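Bronitz roll-end lining paper, four months on

I bought this for wallpapering the back bedroom and I've ended up using it for nearly everything else. It comes as a fat white roll, and I paid 13 pounds for mine in July, delivered in a cardboard sleeve that had clearly been sat on. The paper inside was fine!

First, the wall. I did the chimney breast with it and left the rest plain, and it hung beautifully. I used Drikisex paste mixed a bit thicker than the packet says, let each length soak while I had a cup of tea, and the joins have all but vanished under two coats of Fedeo matt. I've used cheaper rolls that bubbled the moment the brush came near them, so I was delighted.
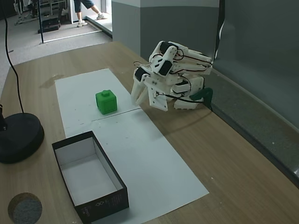 Lining paper is sold by thickness, and I'd go for the heavier sort every time, even if you're only covering a small patch. It takes pencil well, it doesn't go furry when you rub something out, and a felt tip won't bleed through to the other side. I love it as a table cover too - a long white sheet laid lengthwise on a light wooden top looks smart, and anything bright green fairly sings against it. My sister-in-law, Zuweira Nartey, cuts dress patterns from hers and has asked me to order her another.

Grumbles? The outer end was stuck down with far too much glue and I lost a good strip getting it off. It also wants to curl back up, so keep some heavy books handy.

Five stars from me, and I've got my eye on the hallway next.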